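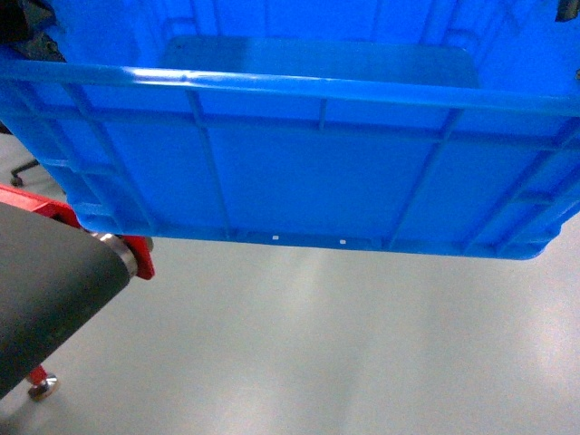
Blue crate, long side. Ribs + rim, the two small holes in the base edge.

December 22, 2025. Crates and roller line, notes as I go

Short day, half the people gone already. Getting this down before I forget.

Crates first. Went over the long walls by hand. Looking for cracks where the vertical ribs meet the rim, same spot that went on the old Drudeck ones last winter. Ran a thumbnail down each rib, nothing catches. Rim feels fine. Wiped the recessed panels with a damp rag, they hold dust in the corners and a dry rag just moves it around. Rebecca wants the new ones numbered on the short end, not the long side, so the numbers don't rub off against the rails. Paint pen is in my top drawer if anybody needs it, PUT IT BACK.

Inside dimension along the floor: 540 mm. Measured it twice, got the same both times. Matters for the Raudsepp dividers, which Ezequiel ordered off the catalog page without asking. They'll go in but tight at the rounded corners. May have to clip them. Try one before clipping the lot!!

Line next. Rollers: spun each by hand on the near section. 2 are stiff, both toward the load end. Marked them with tape underneath. Normunds thinks grit in the bearings, I think they were stiff when we got them from Prurer. Either way pull them in Febuary when the line is down for the move to Grarnarthorpe, not worth doing before.
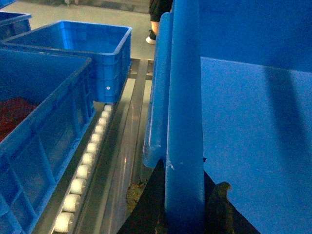 Channel next to the rollers needs sweeping out again. Brown stuff collects in the low end and then gets tracked onto the floor. Hand brush gets most of it, vacuum nozzle is too wide for the side lips. Olga said she has a narrow nozzle at home from a car vac, will bring it after the break. If it fits we buy one.

Dark red granular: leave it in its crate for now. Do not top up, do not tip it into another crate. I want to weigh it as is when the scale is back. Sandra took the scale downstairs for inventory and says Tuesday. We'll see.

Fill level, question for everybody: how far up do we want to go? My vote is up to 8 kg per crate until the stiff rollers are swapped. Heavier than that and you end up leaning on it to get it past the tape marks. Normunds says fine. Ezequiel wants more. Write your number on the whiteboard pls.

Floor side. Boxes are staying on the cardboard table over the break. Asked for the walkway along the red strip to stay clear, cleaners need to get the machine through there. Wall has smudges, low priority, Sandra has the sponge things.
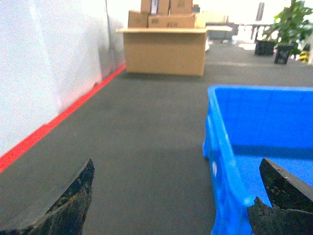

Walkway along the wall, red strip, boxes on the table at the back.

To do when we're back:
- number crates (short end!)
- weigh the dark red
- try 1 divider
- narrow nozzle, Olga
- ask Prurer about spare rollers, need 2 but order 3
- table: get a real one, the cardboard won't last thru spring

Key to the side door is with Rebecca.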